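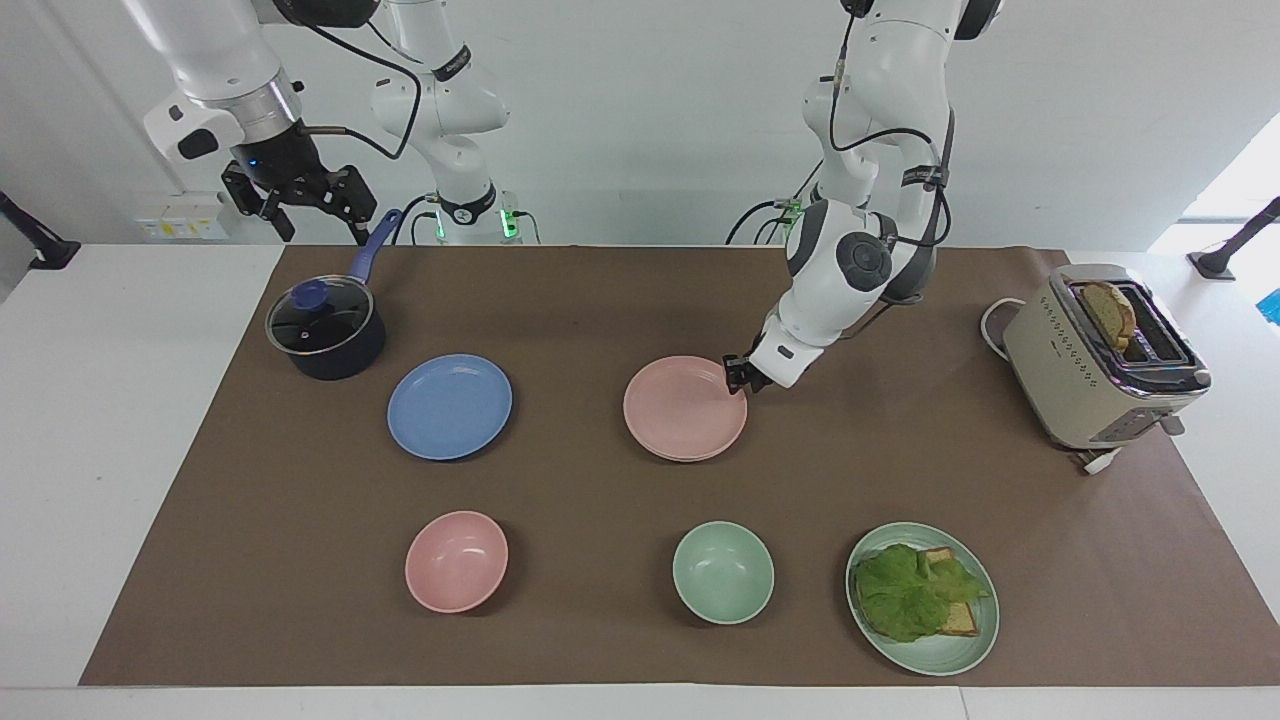

Figure 6. Trevor workcell: two arms over the tableware, saucepan and toaster.

5.2 Double pickup of plates

Of the 2574 grasps logged at Prustberg in February, 100 ended in a fault. The most common one was a double pickup: the fingers closed on two stacked plates and the planner counted one. The second plate then slipped during transfer - in most cases over the edge of the paper.

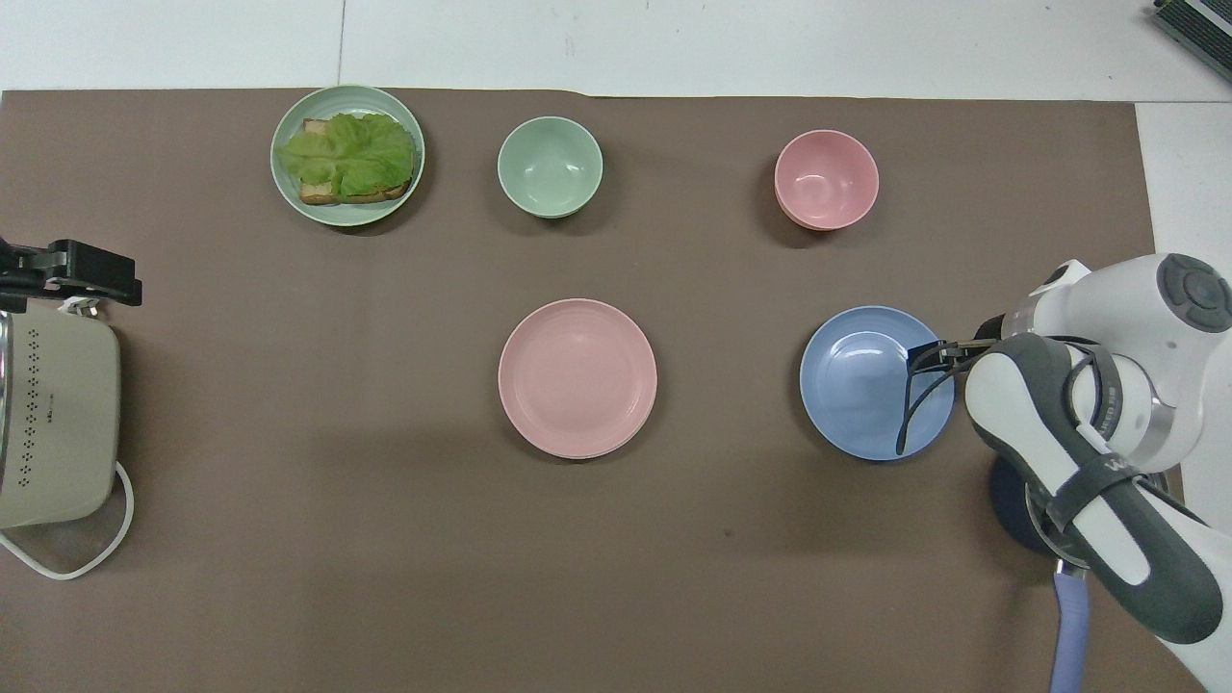

Figure 7. Gripper over the blue plate, bowls and pink plate alongside.

Motor current alone did not separate one plate from two. We added a check on finger opening before each lift and repeated 560 grasps.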